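Notebook, laundry thread, May

9:40 am

Picking this up where the Belgate notes left off. Question is still the dumb one: can a machine fold a sweater yet, well enough that you'd let it do yours. Towels I no longer care about. Everybody's towels work. Knits are where it goes bad, they stretch, they sag, they grab the sheet, and the thing you planned on isn't the shape you planned on by the time you get there.

Target for the season is 2000 folds of hand-guided data, knits only. Brabec side wants shirts mixed in. Said no for now, shirts are a differnt problem.

Grasp notes. Pinch a fold of the body and lift, don't go for the flat cloth. One layer vs two is still the hard call. With fuzzy yarn you get both layers half the time and don't find out till the sleeve comes along too. 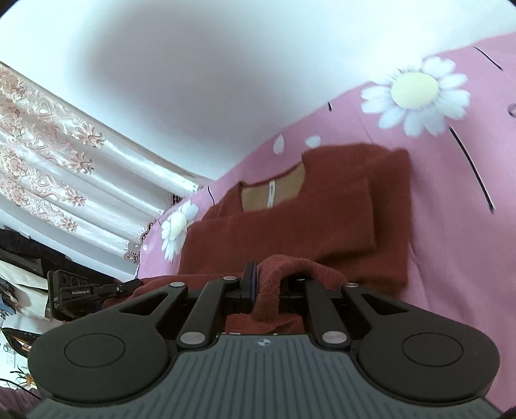 Kenwood bench wrote back in the margin of the shared copy that two layers is fine if you meant two layers, and that a person folding at home never checks either, they just feel it. Their view is we should quit chasing clean single-layer grabs and score the finished bundle. Fair. But then a bad grab that ends up ok gets scored as good and the policy learns the bad grab. Going back and forth on this, leave it open.

What counts as done: compact, roughly a rectangle, neckline at one end, sleeves inside. I'm not asking for store-shelf. A lower corner that bulges is a pass. Sleeve hanging out is a fail.

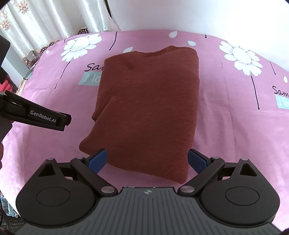

Lifts and turns

Worst part by far. Once it's off the bed, gravity has a say and the plan from the flat view is useless. Sim doesn't help, sim cloth hangs like a wet tarp. Slow is better than fast up to a point, past that the fabric just creeps in the jaws.

Try next: regrasp lower before the turn. Also try 10 takes with no lift at all, only drag and fold over, see if the scores even move.
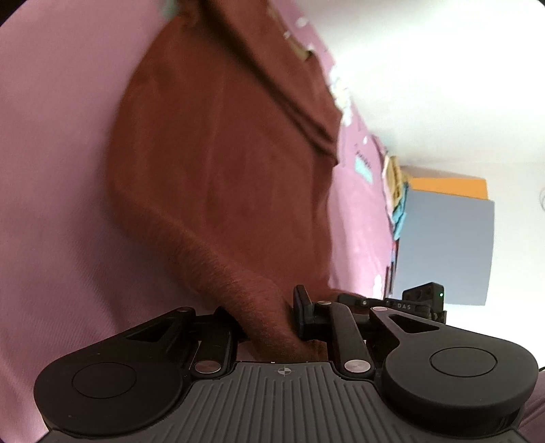
and if they don't move then the lift comes out of the protocol and we save everybody's wrists. I half expect that. The Brunddale people dropped theirs and never said why, should ask.

Also: two grippers at once is a must for sleeves. One-handed fold is a party trick.

Start state. Sleeves out, body flat, collar open to the top. That's generous, real laundry comes in a wad. Need a wad set later, maybe nearly half the total. For now flat start so we can tell fold errors from untangle errors.
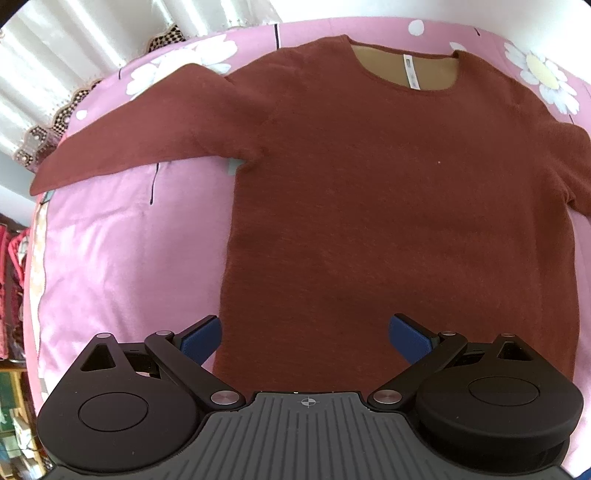 Where this leaves it

Not yet, for sweaters, my opinion. A machine that needs the garment layed out for it has skipped half the chore. Shop floor is closer, parts come the same way up every time and they don't droop.

To do
- rewrite pass/fail sheet
- answer Kenwood on scoring
- wad set, write up start rules
- pads, check wear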